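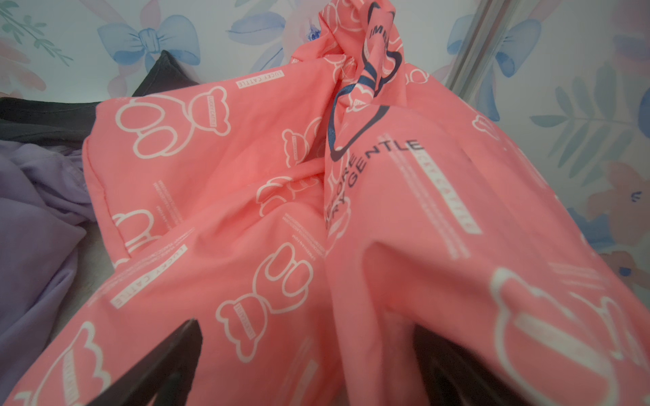 An afternoon at the Levetti bag works, Sondthorpe

The Levetti works in Sondthorpe opens to visitors once a year, in August, and I had meant to go for the last three. The company makes and prints fabric shopping bags, the kind that fold down small enough for a coat pocket. It also takes in printed cloth from other mills and does the cutting and sewing. Admission is free but you have to sign up ahead, and the groups are kept to 19 people. Mine was the 1:30 group.

Parking is the hard part. The lot in front is for staff, so visitors use the Parkex garage two streets over and walk back along the canal. Allow ten minutes. The entrance is on the side, past the loading dock, and the sign is small.

Our guide was Firdevs Akgül, who has run the sewing floor for a long time and knew the answer to nearly everything we asked. She started us in the cloth store. The rolls are kept on racks by weight of cloth and then by color, and each has a paper tag with the length left on it. She let us handle some offcuts. The thin bag cloth is slippery and makes a slight rustle, and it frays fast if it's cut with a dull blade. One man asked about cotton and was told they do very little of it now.

Printing is in the next building. The print tables are long and the room is kept warm, so take off your jacket before you go in. White ink on a strong color is harder than it looks, Akgül said, because the color underneath can show through if the ink goes on too thin. Pink and red are the worst for this. We were shown two strips side by side, one with a single pass of white and one with two, and the difference was plain. A second color such as navy goes on afterward, and it has to line up with the white or the whole length is sold off as seconds.

The sewing floor was the part I liked best. There are five stations on each line, and a bag moves from one to the next: side seams, bottom seam, hem, handles, check. The handles are the slow step. Each one is sewn down, turned, and sewn again, and the checker pulls on both before the bag goes in the bin. It was loud enough that we had to stand close to hear.

After that we went up to the sample room, where there is wallpaper on the walls and a good deal less noise. This is where the company keeps bags from past orders and looks at how they fold, hang, and carry. The prints range from plain stripes to cartoon animals. I spent a while with a coral-pink one covered in white line-drawn bears, with a navy heart and the word GENTLE in capitals, and LUCKY CATTLE on small white labels all over it.

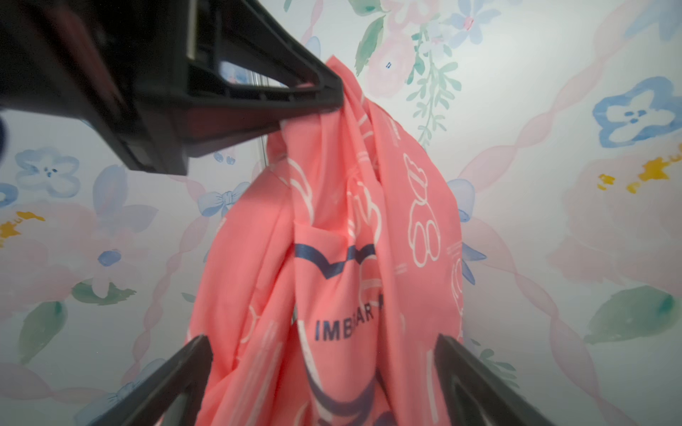 A thin bag like that never hangs flat. It gathers at the handles and falls in long creases, and a large design gets broken up by the folds. Small repeated figures hold up better, because there is usually a whole one showing somewhere. Akgül said this is the first thing she tells new customers, and that most of them still want the big slogan across the middle. Kiani, a stationery shop that orders every spring, went over to a small repeat two years ago and has stayed with it.

We also got to try folding a bag back into its pouch. The trick is to fold it in thirds the long way, press the air out toward the open end, and roll from the bottom. I managed it on the second try. The woman next to me did it on the first and was asked if she wanted a job.

The tour took 92 minutes by my watch, a little over what the ticket says. It ends in the shop, where seconds are sold from bins by the door - most have a crooked print and nothing else wrong. I bought two. They take cards. There is a restroom on the ground floor and a coffee machine by the stairs, but no café, and the closest place to eat is back near the garage.

There are stairs between the sewing floor and the sample room, and the freight elevator can be used if you ask at the desk when you arrive. Sign-up for next year goes through the works office.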